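Filed under: Cleaning Tools & Care
Shares: 100 | Comments: 2

Shake the duster head outdoors. Soak it for 7 minutes in lukewarm water with a little Stullinex, then squeeze. Do not wring.
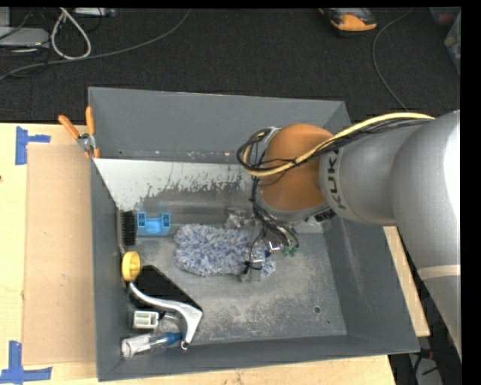
Drying decides how the strands recover. Lay the head flat in a bin and turn it every hour. A shaggy blue-and-white head lying on its side gets flattened strands underneath if left. Scratched metal floors can snag fibers, so line a worn bin with a towel. Allow about 4 hours, then comb with your fingers.

Comments

Riltden: Does this work on wool?

Bilyk: Used cold water for wool. Came out fine.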